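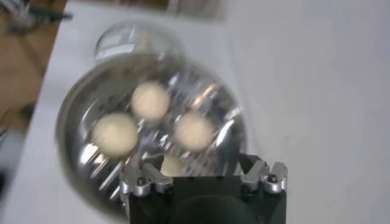
Skelska Bench Cell, two-finger version

The Skelska is a single-arm bench cell for handling and emptying glass jars and other open containers at a packing or sorting station. It is built by Doležal in Korkumbridge and ships with arm, gripper, wrist camera, controller and foot pedal. It runs beside a person at the same table and needs no fence at the default speed setting.

What it takes over

The cell does the picking up, tilting, emptying and setting down. At a manual station these motions make up most of the wrist load in a shift. The operator keeps the work that depends on judgment: checking glass for chips, deciding what goes back, changing over between jobs, and clearing anything the arm has refused.

Staffing stays at one person per table for the first month. After that, most sites move to one operator for 2 tables. We advise against going further. An operator watching three cells spends the shift walking, and stoppages wait longer than the arm saves.

Job changes

A job is taught by hand. The operator holds the pedal down, leads the arm through the motion and releases. Grama, the job software, stores the path with the camera view from the wrist and asks for a name. Up to 1,000 jobs can be kept on the controller. Jobs can be locked so that only a shift lead can edit them, but we ship them unlocked. Operators who can correct a path themselves tend to do it the same hour. Locked jobs collect workarounds.

Glass

Clear glass gives strong reflections under bright overhead light, and the camera view changes a great deal while the arm is moving. Grama pauses before each grip and takes its reading at rest. Do not shorten this pause to gain cycle time. If misreads persist, move the lamp before retraining the job.

Acceptance run

Each cell is run at the works before shipping. The standard run is 2,436 grips on the customer's own containers, and the log goes in the crate with the manual. Drops are listed by job and by finger position.

Training

Operators need more than 7 hours at the cell before working alone, split over at least two shifts. Include the people who will clean it. Finger screws are checked with a hex key at the start of each shift, and the check is the operator's, not maintenance's.

Noise and breaks

The arm is quiet enough for normal talk across the table. It does not set the pace: the pedal holds the cycle for as long as the operator wants, and held time is not logged against a name.

Spare parts

Finger brackets, left and right (sold as a pair)
Bracket screw set
Wrist camera cable
Foot pedal

Orders and service requests go to the Korkumbridge office. Quote the controller serial number and the Grama version shown on the start screen.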